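Search this journal Enter keywords Go

3.2 Party identification and the household setting

Respondents in Preltgate were interviewed twice, in March and again after the local vote. Of the 1,000 voters contacted, 702 completed both rounds. Sutherland and Urquhart argue that people who move to the right seldom do so over a single issue, and our answers support that view.

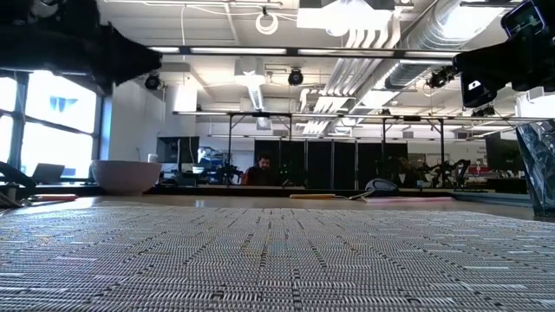 Figure 2. Woven placemat on a light wooden tabletop, with two black robotic arms.

Church attendance was a weaker guide than expected. Among those who changed party, 49 named taxes first — a larger group than those who named faith or war. Gunn reports a similar order of concerns in Ritchie.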